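Ticket 1563
Project: Flurnitz bimanual sorting study
Queue: Evaluation and Results
Opened by: Ignacio Tran
Assigned to: Brian Mollel
Priority: Normal
Status: Resolved
Date opened: Sun 20 September

Summary
Reported success rate for the ring sorting task differs between the Salian scoring script and manual review of the same evaluation set.

Description of the problem
The evaluation set for the current policy contains 50 episodes. The Salian scoring script and the manual reviewer were given the same recordings and the same written success criterion. The two results do not agree. The script marks a number of episodes as failures that the reviewer accepted as complete. The disagreement is in one direction only: no episode passed by the script was failed by the reviewer.

The result is required for the method section of the Lonesmont report. It is requested that the figure be withheld until the cause is known.

Steps already taken by the requester
The script was run a second time on the full set, with identical output. The recordings were checked for missing video and none was found. The reviewer repeated the review without access to the first set of marks and reached the same decisions.

Initial response (B. Mollel)
The ticket has been accepted. Please confirm which version of the success criterion was supplied to the reviewer. Please also provide one still from a disputed episode, taken while a basket is being handled.

Reply (I. Tran)
The reviewer used the version issued in March. It states that a ring is sorted when it lies inside a basket and remains there until the end of the episode. A still is attached.

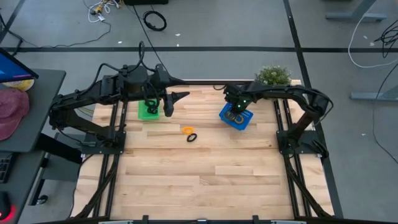 The scoring script decides whether a ring is inside a basket by comparing the position of the ring with a stored outline of the basket opening. The outline is recorded at the start of the episode and is not updated afterward. This is adequate for as long as the baskets stay where they were first placed. In the attached still the right gripper has hold of the rim of the blue basket and the basket is at a slight tilt, with the yellow-beige ring inside it. Under these conditions the stored outline can no longer be relied upon. The ring may be scored as outside the basket even though a person reviewing the video would accept it at once. The green basket should be checked in the same way, although the left gripper is not holding it at this point. The orange ring and the black ring between the two baskets are unsorted under either reading and have no bearing on the dispute.

Diagnosis (B. Mollel)
Per-step output was enabled in the script and the disputed episodes were processed again. In every one of them, the failing check was the comparison against the stored outline. The final check on gripper release passed. No fault was found in ring detection, in the camera calibration or in the Gerkodow recording software.

The disputed episodes also share a feature of behavior. In each, the policy moves a basket at least once after the episode begins. The demonstrations used for training include basket adjustment by the operators, and the protocol does not prohibit it. The behavior should therefore be treated as permitted. It should not be removed from the evaluation set.

Corrective action
1. The basket outline is now estimated again at each scored step.
2. If a basket is held by a gripper, scoring of its contents is suspended until release. The contents are then scored after a settling period of 2 seconds.
3. If the outline cannot be estimated after release, the episode is sent for manual review and is not marked as a failure.
4. The start-of-episode outline is retained in the log for comparison with earlier results.

Verification
The revised script was run on the full evaluation set. Its decisions matched those of the reviewer in all 50 episodes, and no episode required manual review under item 3. A further 10 episodes in which the baskets were never moved were scored with both versions of the script, and the output was identical.

Comment (I. Tran)
Agreement is confirmed on our side. Should earlier policies in the comparison table be scored again, or may the existing values be kept with a note?

Comment (B. Mollel)
They should be scored again. The earlier policies were trained on the same demonstrations and may also move the baskets. A table that combines the two scoring methods would not support a fair comparison. The recordings remain available on the Flurnitz storage and no new robot trials are needed.

Comment (I. Tran)
Understood. The rescoring has been entered as a separate ticket and linked to this one. The method section will state that held baskets are excluded from scoring until release, and will give the length of the settling period.

Resolution
Cause: fixed basket outline in the scoring script.
Fix: outline updated at each scored step, with scoring suspended while a basket is held.
Follow-up: rescoring of earlier policies, tracked separately.
Closed by: Brian Mollel, with the agreement of the requester.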